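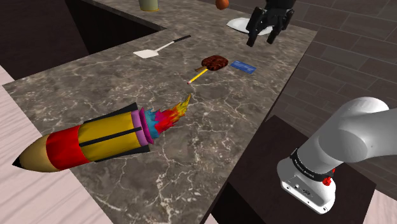 9/8/19

Long one today, so get a coffee before you read it. Hae-won Jeon asked me to put down how the kitchen cell is settling in at Trarkley, mostly for the people on the Amum side who only see the weekly totals, and I have been putting it off because so much of it is about people and I never know how to write that part up.

First the sim work. Ran 22 episodes on the marble counter layout this morning, plate as the target, clutter shuffled between runs. 17 finished clean. Of the others, 2 were my own fault (I had left the old speed limit on from Friday's build and the approach timed out) and the rest were grasps on the plate rim that slipped when the fingers came in too steep. I would like to try a shallower approach and a slightly wider opening before anyone touches the reward terms again. The spatula gave no trouble at all, which surprised me, and neither did the pencil, even with the ice cream bar hiding one end of it. The rocket is big enough that I half expected it to spoil things, but no, it sat there nicely and the planner kept away from it.

Now the part Hae-won really wanted. When we started with Koo back in January, the clearing crew were told the arm would "take over the counter," and I still wish whoever wrote that had come down and talked to them first. It made for a rough few weeks. What has happened since is a good deal more ordinary. The arm does the plates and the flat stuff, slowly, and the crew do everything that needs a bit of thought, like deciding whether a thing left on the counter is trash or belongs to somebody. That last question comes up all day long! I had no idea how much of the job it was until I spent a shift with them and got it wrong over and over.

The lifting is down, and everybody is glad of that. Wrists and shoulders are better, going by what people tell me at lunch. On the other hand there is more standing and watching, and a couple of the older hands find it dull and say so. They used to chat across the counter while they worked, and with the pedestal where it is now they have to lean around the arm to do it. That is a small thing on a drawing and a big thing over a whole shift. I have asked if we can move the base toward the wall and will model it this week to see what we lose in reach.

Training: 11 of the crew have now done the stop and restart drill, and I would like the rest through it before the Odik update goes on. The drill takes nearly an hour, mainly on account of the questions, and please don't cut those short. The best change we have made all summer (letting the crew set the order in which the plates get picked up) came straight out of one of them.

Still to do:
- rerun the slipped grasps with the shallower approach
- reach check with the base moved back
- ask Amum whether the time spent on questions can be booked as training, it keeps landing under downtime
- find a better word than "operator" for the sign-in sheet, the crew don't care for it

Hae-won, if you get to this before I'm in, the run logs are in the shared folder under today's build, and I left the speed limit corrected.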